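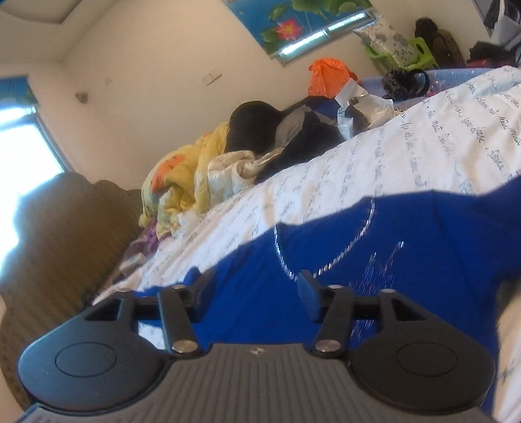
Good morning, and thank you all for squeezing in — I know the Soriano room is a warm one. I want to talk about folding the fancy things, the pieces with glitter and beading that most of us at Velluvent would gladly leave for last.

Start by laying the garment flat on a clean sheet. Smooth from the middle out, and go gently near any sparkle. (Pause here, ask who has snagged a chain.) Lift beaded trim clear before the first fold, then lay tissue over it. We pack 14 to a box, so please keep the folds wide.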